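Plela gripper comparison

The Plela gripper comparison is a bench trial of robotic grippers for household tasks, run by the Drokov laboratory. It was first published on 26 November 2022. The trial compares a two-fingered jaw supplied by Haddad with the laboratory's earlier suction tool, using the same arm and controller for both.

Scooping task

The arm takes a litter scoop by its handle, draws it through a filled tray and carries the contents to a lined container beside it. Thin handles are considered a hard case, as the tool may turn in the jaw when the blade meets the litter. Paired views of the workspace are kept for each attempt.

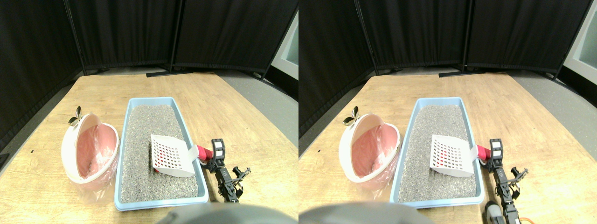 Transfer and release

In the second stage the scoop is held level over the tray before being tipped. The published record covers 839 attempts, of which 609 were made with the jaw. Attempts in which the scoop touched the rim of the container were scored separately.

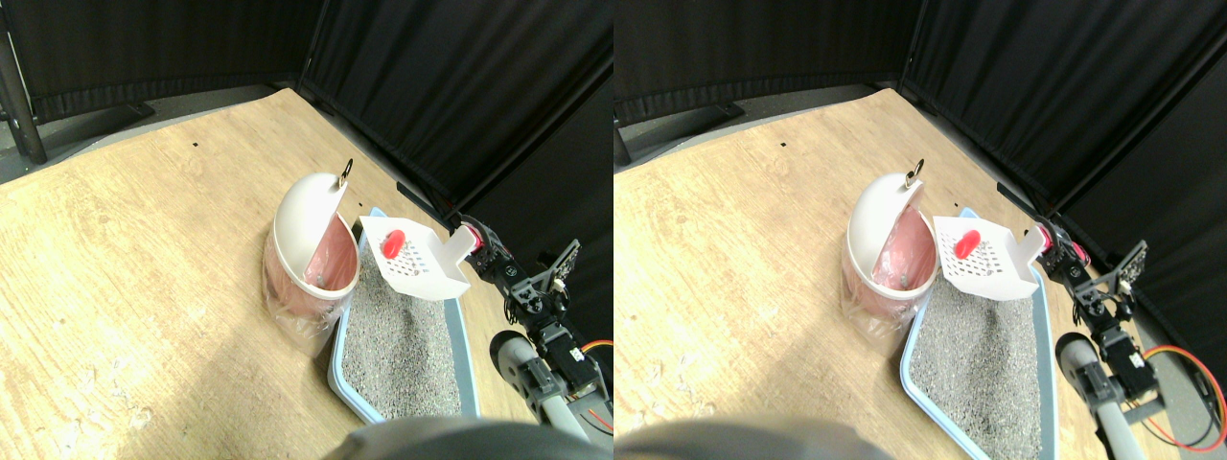

Later work

The task was repeated in October of the following year with the Pukumum controller, which allows grip force to be changed during a movement. Results for the two controllers are listed in separate tables.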